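Okay I have gone deep on natural dyeing this winter and I need to tell someone, so it's you lot. Thread!

It started with wanting a proper red. Brown is easy. Yellow is very easy (onion skins, you can't stuff it up). Red is where people go quiet and start writing in notebooks.

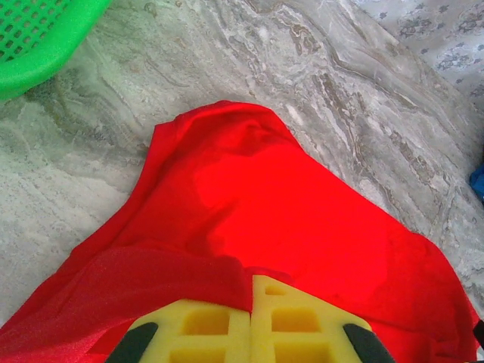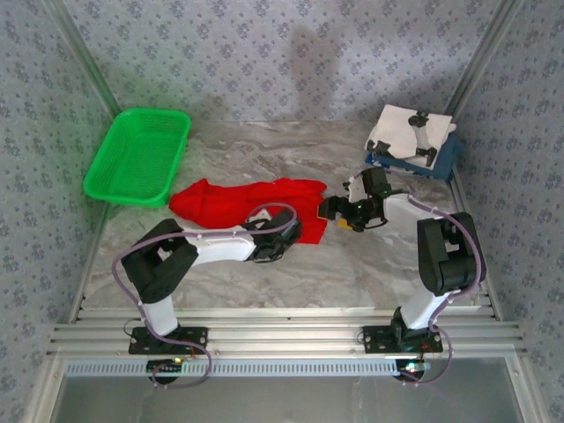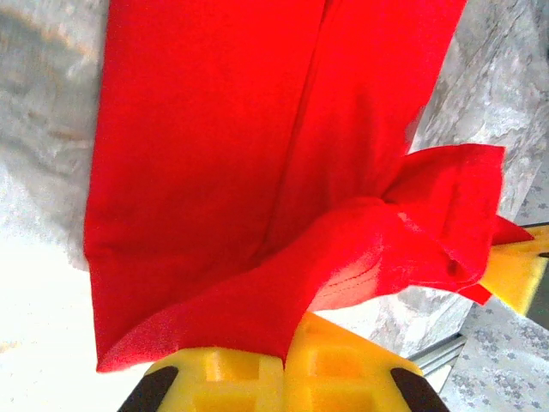 red, red and more red. the colour I can't stop thinking about

So, madder. It's a root, it looks like something you'd pull out of a blocked drain, and people have been getting red out of it for well over 3,000 years. I love that so much.

The catch is heat. Let the pot get too hot and the browns come out of the root as well, and you end up with brick. I keep mine at 45 degrees for ages — slow and boring, and the colour is so much better for it.

Water matters too! Madder likes it hard. Ours is soft as anything, so I put a pinch of chalk in and the second skein came out a completely different colour from the first. I squeaked.

I use 200 grams of dried root from Norkar for a small batch of wool. You can reuse the bath after that. First go is red, next is coral, and then a peachy pink I like more than I expected to.

Someone asked about synthetics: sorry, no. Plant dye just rinses off polyester. Wool and silk are the friendly ones. Cotton will do it but wants a lot more prep, and I've wrecked 2 tea towels finding that out.

Prep is alum, by the way. Weigh the fibre dry, weigh the alum, write both down. I didn't write both down in June and now I have the best red I've ever made and no idea how I got it.

If you want a book, the Bakhtiari handbook is the one I keep going back to. Splotches all over my copy. The chapter on overdyeing with indigo is worth it on its own — purples!!

Next up is cochineal, which is bugs, and I'm very excited about the bugs. Will report back.

More from this author
Onion skins: every yellow I got from one bag
My Zasley drop spindle, a year on
Walking the Deron track looking for lichen
Why is my indigo vat green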